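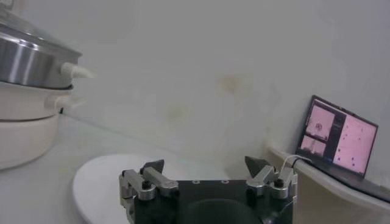
Teaching by demonstration at Skivham: speaker notes, 15/09/2025

Opening. Start with the working definition. A demonstration is a recording of a person making the robot do the task, either by holding the arm and moving it, or by driving it from a distance with a hand controller. The recording holds camera views, joint positions and the state of the gripper, all on one clock. A task set is a pile of such recordings with the same start rules and the same end rules. Mention the layout at the bench: the oval plate flat on the table, the stack of cookware at the side, and the laptop on the ledge within sight of the work, with its screen split into panels. The two fingertips stand apart with nothing between them, and every recording in our set has to begin in that state. A recording that begins with the fingers part closed is thrown out at the checking stage. Ask the room who has recorded anything before. If most have, skip the next section.

By hand or by remote. Moving the arm by hand gives the demonstrator a feel for contact. When a fingertip meets a pot handle, the person knows it at once and eases off. The drawback is that the person's arms and sleeves get into the outer camera views, and the robot will not have those arms beside it when it works alone. It is also tiring. We limit a hand-guided session to 40 minutes, and the quality drops before that with new people.

Remote control keeps the person out of the views. The price is the loss of touch. Our first remote sets had a great deal of hovering: the gripper came down near the handle, stopped, shifted a little, stopped again. A model trained on that learned to hover. Say this slowly, as it is the main point of the first half. The model copies pauses as faithfully as it copies moves.

Camera at the wrist. The wrist view moves with the hand, so the fingers stay in the same place in the picture while the rest of the world shifts round them. This is useful for the last part of a grasp. It is poor for finding things, as anything behind the gripper body is hidden. Demonstrators must therefore work from the views the model will get. No leaning over to look at the table directly. At Rellavik they put up a screen between the person and the bench. We rely on the rule and on checking.

Pause for questions here. Expected question: why not use more cameras. Reply: each extra view has to be lined up in time with the others, and each is one more thing that can slip out of place between sessions. We run 2 and have no plans to add to them before December.

Shiny and white things. Kitchen work is a hard case for the cameras. Polished steel carries reflections that move as the wrist moves. White goods on a white table in front of a pale wall give very little edge to go on. We could have put down a dark mat, and for a first lesson in the method I would advise it. We left it out as the robot will be used in rooms where the mat is missing.
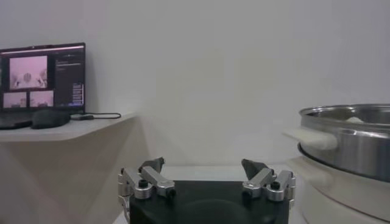

Starting positions. Vary them, and write down how. The Skivham sheet asks the demonstrator to change the pose of the arm and the place of at least one object before each recording. Left to themselves, people put things back where they found them, to within a finger's width, and the resulting set looks large but covers very little. In the spring set we had 56 recordings of one lifting task. When we plotted the starting points of the gripper, nearly all fell in one small patch. The trained model worked inside that patch and failed outside it. We recorded again with marked zones and fewer repeats per zone.

Slide with the plot goes up at this point. Leave it up during the next part.

Speed. Keep it even. A skilled demonstrator gets faster through the day, so morning and afternoon recordings of the same task teach two different speeds. Our fix is plain: 5 practice runs, then record, then stop for a rest before changing task. The Thygesen controller we use for remote work has a speed cap, and we leave it on for everyone, skilled or not.

Failed attempts. Keep them, in a separate folder, with a short note on what went wrong. Do not mix them into the training set without a label. Recoveries are another matter. If the grip slips and the person opens the fingers, backs off and tries again, that recording is worth more than a clean one, provided the second try ends properly. Ask demonstrators to carry on after a slip. The habit of pressing stop is hard to break.

Checking. Each recording is played back in full by someone other than the person who made it. The checker looks at start state, end state, dropped views and clock errors. The Jedwood tool marks gaps in the clock but misses frozen views, so those still have to be found by eye.

If time is short, cut the section on shiny things and go straight from cameras to starting positions. Handouts are by the door. The start sheet is on the back page, blank, for copying.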